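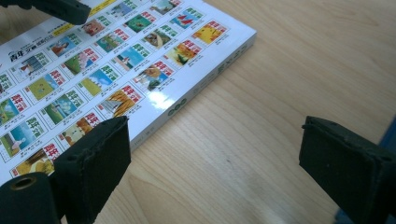
ELTON, August

Over the winter the reading room on Wamura Street took in 533 Chinese magazines from a language school that was closing. They came in cartons, in no order. By late summer 468 of them had been sorted and shelved, and the rest were waiting for a decision.

Most are monthlies and digests, the kind people read on a train and pass along. Some are thick paperback volumes, with many issues bound together under one cover. One thick paperback, a catalog or a bound volume, has a glossy white cover printed with a grid of small magazine covers, each with the title 散文, or "prose," in a red block. Readers who grew up with these magazines tend to pick up the thick ones first.

The sorting is done at a plain wood table. Everything is cleared off before a new carton is opened, and only one title is worked on at a time. It is slow, but the room tried it the other way in spring and ended up with two half-finished runs on the wrong shelf. 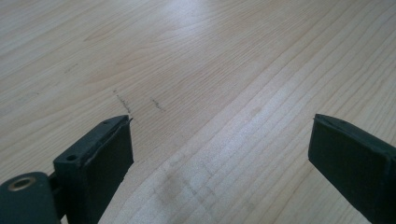
What goes on the shelf

Each piece gets a slip with the title, the year and the issue number. Titles are written in characters and again in pinyin, so that people who can't read Chinese can still put things back. Loose issues go in gray Dela boxes, 12 to a box where the run is complete. Thick volumes stand on their own at the end of the row.

Glossy paper is the main trouble. It slides, it shows fingerprints and it curls if it leans for long. Curled copies spend over a month flat under a Tarawneh atlas before they are shelved.

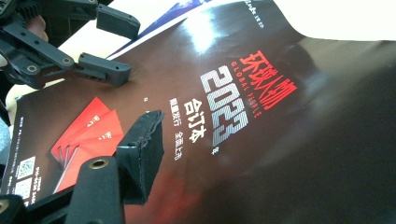

Dating a magazine is harder than it sounds. A year printed in large type may belong to an advertisement, and the issue date may be in small print somewhere else. Global People is a good case - the dark page with the big silver 2023 also carries the words 合订本, meaning a bound volume, and a line announcing its release, next to a picture of four red magazines. A sorter in a hurry could write 2023 on the slip and move on. The rule in the room is to find the issue number first and write the year second.

Duplicates go in a crate by the door and are free to take. The room is open from 2 until early evening.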